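Spielzeug-Sushi

Suche im Lexikon Suchbegriff eingeben Los

Spielzeug-Sushi gehört zum Kaufladen- und Kinderküchenzubehör, und ich gebe gleich zu: Es ist mein Lieblingskapitel in diesem Lexikon! Gemeint sind nachgebildete Häppchen der japanischen Küche, meistens Maki (also Reisrollen mit Füllung) und Nigiri, dazu gern ein Paar Stäbchen. Es gibt sie aus Holz, Filz, Kunststoff oder selbst gehäkelt, und wer einmal damit angefangen hat, kauft nach. Ich spreche da aus Erfahrung.

Bei den Rollen kommt es auf die Schnittfläche an. Außen der Reis, in der Mitte die Füllung, und beides muss ein Kind auf einen Blick erkennen. Manche Hersteller formen jedes Reiskorn einzeln aus, andere drucken bloß ein Kringelmuster auf weißen Grund, und das reicht völlig. Grün steht üblicherweise für Gurke oder Avocado, Gelb für Ei.

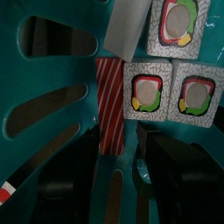

Drei Sushi-Rollen mit aufgedrucktem Reismuster in einem blaugrünen Kunststoffkorb.

Verkauft wird das Ganze oft in Sets. Das kleine von Huleo hat 6 Teile, bei Mösli sind es 5 plus Brettchen (das Brettchen ist bei uns seit Juli verschollen). Für Kinder unter drei nehme ich nur große, einteilige Stücke, alles mit Klett oder losen Einlagen kommt später dran.

Zum Aufbewahren mag ich Körbe mit Schlitzen lieber als geschlossene Kisten, man sieht schneller, was drin ist, und Krümel fallen unten raus. Kunststoffteile wische ich mit einem feuchten Tuch ab, Holz bitte nie einweichen! Filz habe ich einmal zu heiß gewaschen, seitdem haben wir 2 sehr kleine Garnelen.

Siehe auch: Kaufladen, Kinderküche, Spielzeug-Obst

Zuletzt aktualisiert: Oktober, 16:40 Uhr

Kontakt | © Plustville Spielzeuglexikon | Nach oben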